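How to Clean Narrow-Neck Drink Bottles and Use Them Again

By Precious Calimlim
Aug 27, 2019

In my kitchen in Skarville there is always a row of small bottles by the sink. I fill them with lemon water, iced tea and salad dressing, and I take one to work almost every day. A bottle with a narrow neck is easy to fill but not so easy to wash, and after some weeks it starts to smell. My way of washing is slow but it needs no special products. 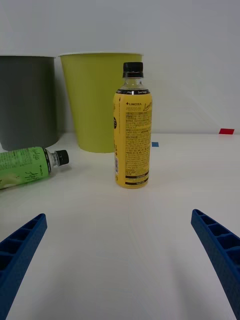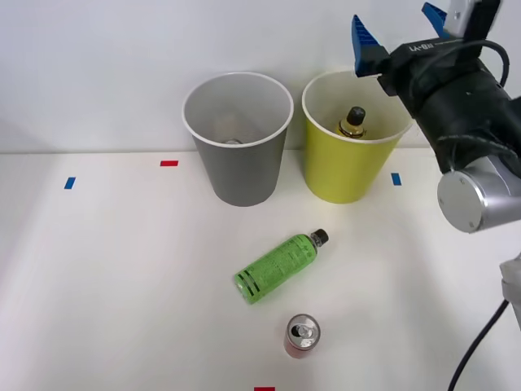 Before you wash anything, decide which bottles you want to keep. Look at the bottom for deep scratches, and press the sides with your thumb. If the plastic stays bent, or if it is cloudy inside, put the bottle in the recycling. Thin plastic bottles are made for one use, so I keep them only for a short time and only for cold drinks. Check the cap too. A screw cap, like the black one on the yellow bottle, is the part I look at longest, for the thread on the inner side holds old juice very well. If the cap smells after one washing, I do not use it for water.

What you need

Dish soap
Baking soda
White vinegar
A bottle brush with a thin handle (mine is from Overum and it bends a little)
Dry rice, uncooked
A clean towel

Step 1. Rinse

Rinse the bottle with cool water as soon as it is empty. Sugar dries fast, and dried sugar takes double the time. If you are outside, close the bottle with a little water in it and rinse it at home.

Step 2. Soap and rice

Put 2 teaspoons of rice in the bottle, one drop of soap, and 200 ml of warm water. Close the cap and shake strongly for one minute. The rice goes to the corners where the brush does not reach. Pour it out through a strainer — not directly in the sink, I have blocked my pipe this way once and my husband still speaks of it.

Step 3. The label

Take off the label now, if you want to. Leave the bottle in warm water for half an hour and pull slowly from one corner. The glue that stays behind will come off with cooking oil on a paper towel. Then wash the outside again with soap.

Step 4. The smell

For bottles that had tea or milk, mix one teaspoon of baking soda with warm water, fill to the top, and leave it overnight. For hard white marks use vinegar, also overnight. Please do not use both at the same time in a closed bottle. They make gas and the cap can jump off.

Step 5. Drying

Put the bottle upside down on the towel, a little tilted, so that air can enter. I use an old Verschueren dish rack with tall pins, but a cup with some spoons in it does the same work. Dry the cap separately. Do not close the bottle before it is fully dry inside, even if you need the space.

With dressing I repeat step 2 two times, and the second time I use only soap and water.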